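Thursday, late

I have a paint color! After all these weeks of squares taped up along the kitchen wall, I finally stood in there with my coffee this morning, looked at the one called Gaillard, and just knew. It's a soft green with a good bit of gray in it, like the underside of a sage leaf, and in the early light it goes almost silvery. By lunch it had warmed up and by supper it was downright moody, and I liked it every single time I walked past. Cesau was the runner-up (a creamy, buttery thing) and I'm keeping that square up for a few more days because it might be perfect for the little back hall.

Rigoberto Ayala came by at ten to go over the cabinet plan again. I had the drawings spread out all over the table with a mug on each corner. He's so patient with me. I'd changed my mind about the drawers since last time and he didn't even sigh, he just turned the paper over and started sketching. So now the big base cabinet by the stove gets 3 deep drawers in place of the doors, and I am thrilled, because I'm done crawling around on my knees with a flashlight looking for the Dutch oven.

We went back and forth a long time about the upper cabinets. I'd been set on taking them all the way to the ceiling. He wondered if I'd like to stop short on the window side and leave that wall open, and at first I thought no, absolutely not, where would the platters go? Then he held up a piece of cardboard where the cabinet would end and the whole room felt different. The window looked twice as wide. So the window side stays open and the platters are going in the pantry, standing on edge in slots like records. I love that idea so much I may have clapped. 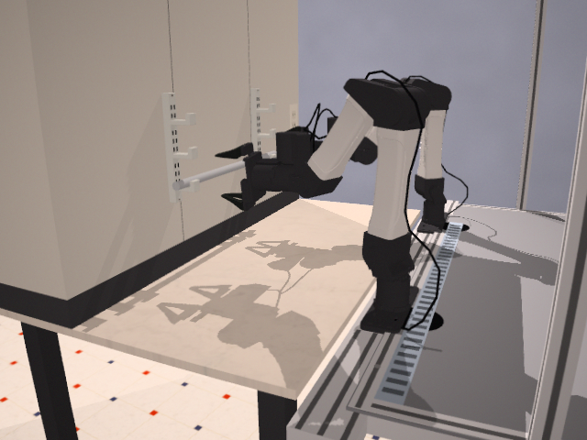 The knobs are still up in the air. I drove over to Ristcombe after he left, meaning to be in and out of the salvage place in ten minutes, and of course it was nearly three when I got back to the car. They had a whole bin of old brass pulls, all jumbled together, and I sat on an upturned crate and sorted through them like a kid with buttons. I came home with 16 that match, or match well enough. I need 6 more. The woman at the desk wrote my number on a sticky note and said more turn up every so often, so I'm hopeful. If not, the pantry can have something different and I'll call it a feature.

Had them soaking in the sink when Mom called. She asked what all this is costing and I gave her the short version. We did put aside up to 1,000 for hardware and lights together, and the brass came in way under, so there's plenty left for the pendant over the table. She thinks green is a brave choice. She said "brave" the way she says it about haircuts. I told her to wait until she sees it with the butcher block and she allowed that the butcher block might help.

The butcher block! I nearly forgot to write that down. It's maple, it's being made up at the shop in Stusmont, and they called today to check the overhang at the sink end. I'd measured twice but I went and measured again while they were on the phone, tape in one hand and phone squashed under my chin, and got the same number, thank goodness. They'll oil it before it leaves the shop and then I have to do it again every week for the first month. I don't mind. I'm looking forward to it, really, I like that kind of job – put the radio on, rub in a circle, smell of oil all over the house.

Things still to settle: grout (warm gray or the sandy one), whether the toe kicks get painted with the cabinets or go darker, and where on earth the toaster is going to live. I keep drawing it a little corner and then giving the corner to something else. Rigoberto votes for a shelf in the pantry with its own outlet. That would mean walking across the room for toast, and I'm not sure I'm that person at six in the morning.

Went in once more before bed with just the lamp on to look at Gaillard in the dark. It's nearly black at night with a bit of blue in it. Didn't expect that at all. I'm picking up two gallons tomorrow on the way home, eggshell finish, and I need to remember to ask for extra stir sticks and one of those small angled brushes for around the window trim.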